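5/27/25, Prarnach gauge station

The river at Prarnach had dropped 6 centimeters overnight, and Sheena Cairns entered the figure in the log before she took off her coat. The staff gauge and the float recorder agreed. The station at Livar, upstream, reported no change.

She checked the float first. The cable ran clean over the pulley and the counterweight hung free in the stilling well. She cleared silt from the lower intake with the flushing rod, waited 4 minutes, and took a second reading. It matched the first.

A fall at Prarnach with a steady level at Livar meant that water was leaving between the two. The only structure on that reach was the old sluice at Dai, closed for 146 days under a district order. Its padlock key hung on a hook beside the radio. She looked at the hook. The key was on it. 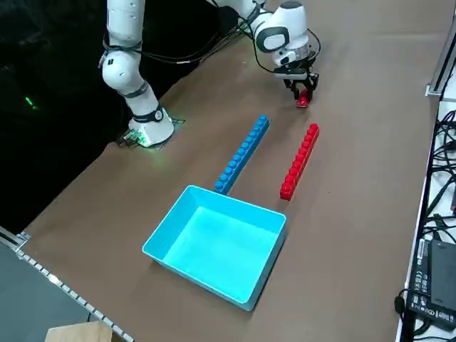 Could the sluice be opened without the key? The gate was raised by a hand crank, and anyone with bolt cutters could reach it.

She walked the towpath with a flashlight and a tape measure. The padlock at Dai was closed, but it was a newer make than the one on the inventory sheet. The gate stood nearly 2 hand widths above its sill. Water passed under it in a flat, even sheet and went down the side channel toward Nernavari, where the orchards had been without an allotment all spring.

She measured the opening and wrote it down. Then she turned the page and worked out the discharge, twice, in pencil.

At the station the radio was calling for the morning report. She gave the level at Prarnach, the water temperature and the wind. The operator asked for remarks.

"Intake flushed," she said. "Reading confirmed."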